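**To:** Closinura Student Robotics Club, members list
**From:** Rekha Semwal, Faculty Advisor
**Date:** Apr 15, 2018
**Subject:** Re: [closinura-members] Sorting task, submission rules and station bookings

Dear members,

Thank you to those who replied to Hagos's message. I have quoted the relevant part below and answer each point in turn. Please read this in full before booking a session at the demonstration station.

> On behalf of the manipulation team, Hagos Seyoum wrote:
>
> The team would like three things settled before we record any more demonstrations for the Zuvitz entry. First, does the organizer box have to start closed in every run, or may we begin with the lid up? Second, the rules sheet asks for 140 demonstrations per team, but it does not say whether failed attempts count toward that number. Third, Kuldeep and I keep finding the station booked by people who do not come. Could there be a limit on advance bookings?
>
> We would also like to know whether one person must operate both hand-held grippers, or whether two members may take one each.

**Starting position.** The box starts closed. The entry will be judged on the full sequence, including the opening of the lid, and runs that begin with the lid up will be set aside. Teams may still practice the later steps separately, provided those recordings are kept in the practice folder and labeled as such.

**Failed attempts.** These do not count toward the 140. They should be saved all the same. Aarti Upadhyay is preparing a short set of notes on recovering from a missed grasp and has asked for as many examples as teams are willing to share. Please mark the file with the word "miss" and the operator's initials.

**Operators.** One person operates both grippers. The point was discussed with Dr. Humphreys last term and the answer has not changed. Members who find the left gripper awkward should arrange time with Kuldeep Dwivedi, who has agreed to run practice hours for newer operators.

**Bookings.** No member may hold more than 2 advance bookings at a time. A booking lasts 50 minutes, including setup. If the operator has not arrived ten minutes after the start, the slot is open to any member who has completed the safety form. The booking sheet has been moved to the Pleline shared folder, and the old sheet will be removed.

For members who have not yet used the station, the organizer should be placed on the white board toward the far side, leaving room in front for both hands. Check that the cables have enough slack before starting, and step over the rails at the sides of the table with care.
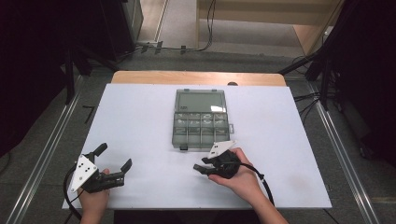
*Operator at the demonstration station with both grippers, organizer closed.*

Teams should also note that the written report is due in June. It should describe the method, the number of accepted demonstrations, and any changes made to the gripper fingers. Reports may not exceed 22 pages, including appendices. Dwynwen Humphreys will read drafts sent to her through the list, but she cannot promise comments on anything received in the final week.

The Grewal room key is to be signed out at the front desk and returned there the same day.

Questions on the rules should be sent to the list so that all teams receive the same answer. Questions on equipment may go directly to Hagos.

Sincerely,

Rekha Semwal
Faculty Advisor, Closinura Student Robotics Club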